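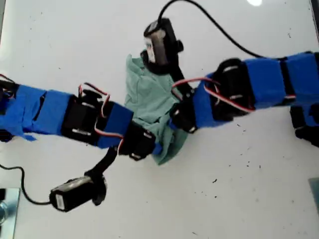
A reader of last month's page wrote to ask why her two arms fold a towel well at 9 in the morning and badly after lunch, with the same policy, the same towel and the same table. She had already trained the model again two times, and it did not help. Many people in her position change the model first, and I did the same for a long time. Now I check the workshop first. The tips in this page are what I learned from that.

By the Urkine bench notes editor
April
Reading time: 5 minutes

We use cookies to remember your settings and to count visits. Accept all / Manage choices

All tips come from our cloth study at the Urkine workshop. The task is simple to say: two arms start with a cloth in a heap, find two corners, open it flat and fold it one time. We collected 400 demonstrations by hand control and trained one policy on them. Then we changed small things on the bench and measured again. Each condition had 20 trials, so please do not read small differences as a strong result.

Start every cloth from a real heap

In our first set, the operator put the cloth down gently, always with one corner showing. The policy learned this corner. When the cloth came down in another way, the arms went to the place where the corner used to be and closed on nothing.

Take the cloth by the middle, lift it to the height of your elbow, and let it fall. Do not correct it after. If it falls partly off the table, pick it up and drop it again, and write this in the log. With dropped heaps in the training set, the policy finished 80 percent of trials. With the gentle heaps it finished less than half, on the same test.

Do not wash only one cloth

A new cloth is stiff and keeps its creases. After several washes it is soft and bunches more. We trained mostly with new cloths and tested with one that came from the kitchen, and the folding became much worse. I was looking for a fault in the wrist calibration for two days.

Keep a small pile of cloths of mixed age. Wash them together, without softener. Dry them flat, and change the cloth after every 20 demonstrations.

Choose the color with the table in mind

A pale cloth on a white table is difficult. The edges of the cloth and the shadows of the folds look almost the same to a wrist camera, mainly under strong light. Some groups solve this with a dark table mat. It is a good solution if your final place of use has a dark table. Ours has not, so we kept the pale cloths in the training set and added darker ones. The policy was slower to learn but did not lose the pale cloth later.

Look for the bright spot

This was the answer for the reader, I believe. A smooth tabletop gives back the lamp or the window as a spot, and the spot moves during the day if it comes from a window. For the camera it can look like a piece of cloth. Close the blind, or collect in the morning and also in the afternoon. We did the second thing. If you have only one lamp, move it a little between sessions and do not mark its place on the floor.

Wipe the table, but not too much

Dust, lint and small dark specks come to a white table very fast. I used to clean before every trial. Then the policy met a dirty table in the Nzioka laboratory, where we made our outside test, and one arm tried several times to pinch a crumb. Now I wipe at the beginning of the session with a damp cloth, and then I leave it until the end.

Cables and tape

Give the camera cable enough length for the full turn of the wrist, and then test the full turn by hand with the power off. A tight cable pulls the camera by a very small angle. You will not see it, but the policy will.

Tape on the joints gets loose with the heat and the movement. Press it down every week. When a piece hangs, cut it with scissors. Do not pull it when a wire passes under the tape. I pulled, and I had to change the connector.

Squeeze less

When both grippers push on the cloth from two sides, the cloth goes into a ball and the corners hide inside. Our operators did this often when they were tired. We asked them to let one arm wait while the other lifts. Demonstrations were longer, but the number of failed folds went down. We also stopped the sessions after 80 demonstrations per person, and 5 minutes of pause in the middle helped more than I expected.

Write down the boring things

In our log there is one line per session: cloth age, lamp position, table wiped or not, blind open or closed, name of operator. We put the log in Truvstead, the same place where the recordings are, but a paper notebook is enough. Without this line we could not find the wash problem.

What we still do not know

The thick cloths are not solved. With the Cliltetti towels, which are heavy, the fingers slip at the second corner and the policy does not notice that it lost the cloth. It continues to fold the air until the time limit. We are trying a small rubber pad on the fingertips and also more demonstrations of recovery, and I cannot say yet which one is better. If you tried rubber pads for a long time, please write how often you must change them.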